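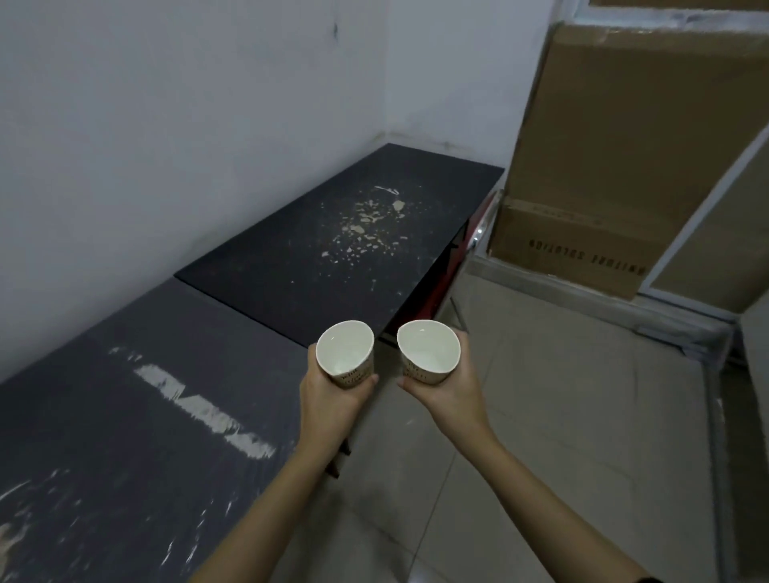
2019년 9월 18일, 작업 노트

종이컵 집는 로봇 팔, 프로젝트명은 그대로 Sisay. 오늘은 손가락 쪽만 만졌다. 베이스 회전은 지난번에 Leif가 벨트를 새로 걸어 준 뒤로 멀쩡해서 건드리지 않기로 했다(건드리면 꼭 뭔가 풀린다!).

제일 큰 고민은 역시 컵이 눌리는 문제. 사람 손으로 쥐어도 종이컵 테두리는 금방 타원형이 되는데, 서보는 목표 각도까지 무조건 밀고 들어가니까 훨씬 심하다. 5월에 쓰던 코드는 닫힘 각도를 고정값으로 박아 놓은 거라, 컵이 조금만 비뚤게 들어와도 한쪽 손가락이 먼저 닿고 그대로 찌그러뜨렸다. 그래서 오늘은 전류를 읽어서 멈추는 방식으로 바꿨다. 처음엔 값이 너무 튀어서 이게 되나 싶었는데, 이동평균을 걸고 나니 그럭저럭 볼 만한 곡선이 나왔다. 서보가 움직이기 시작할 때 확 튀는 구간은 아예 무시하게 해 뒀다.

문턱값은 원시값으로 약 1,806. 이보다 낮추면 손가락 관절 마찰만으로도 멈춰 버리고, 높이면 컵 허리가 접힌다. 여유가 별로 없다는 얘기라 마음에 들지는 않는다. Gunvor 말로는 손가락 안쪽에 실리콘 패드를 붙이면 힘을 덜 주고도 버틴다는데, 맞는 말 같다. Pludumau에 주문 넣어 둔 시트가 오면 두께 3mm짜리부터 잘라서 붙여 볼 생각.

잡는 위치도 바꿨다. 전에는 테두리 바로 밑을 노렸는데 지금은 몸통 아래쪽이다. 바닥판이 안에서 받쳐 주니까 훨씬 단단하다. 대신 무게중심보다 아래를 잡는 셈이라 팔이 급하게 서면 컵이 앞으로 까딱한다. 빈 컵이면 상관없지만 뭘 담을 거라면 감속 구간을 늘려야 한다. 가속도 제한을 절반으로 낮춰서 돌려 봤더니 까딱거림은 많이 줄었고, 그만큼 느려서 보고 있으면 졸리다. 일단은 느린 쪽으로 간다.

삽질 기록도 남겨 둔다. 오후 내내 왼쪽 손가락만 반응이 늦길래 코드를 한참 뒤졌는데, 범인은 커넥터였다. 핀 하나가 하우징에서 반쯤 밀려 나와 있었다. 다시 눌러 끼우고 케이블 타이로 묶었음. Bleddyn, 혹시 그 선 옮길 일 있으면 타이 자르기 전에 나한테 말해 줘요. 길이가 빠듯해서 손목이 끝까지 돌 때 당겨진다.

전원은 아직 임시다. 팔 전체를 어댑터 하나로 돌리면 어깨 서보가 힘쓸 때마다 전압이 떨어지고, 그러면 전류 읽는 값도 같이 흔들린다. 손가락 서보 2개만 따로 빼서 전원을 나누는 게 맞다. 접지는 꼭 공통으로! (지난번에 이걸 잊고 저녁을 통째로 날렸다.)

다음에 할 것
- 실리콘 패드 잘라 붙이고 문턱값 다시 잡기
- 손가락 전원 분리
- 손목 케이블 긴 걸로 교체
- 컵 두 개 겹쳐 있을 때 하나만 빼는 동작은 Teodor랑 얘기해 보고 결정

바뀐 코드는 공용 폴더에 올려 뒀고, 예전 고정 각도 버전도 지우지 않았다. 비교할 때 필요하니 그대로 둘 것.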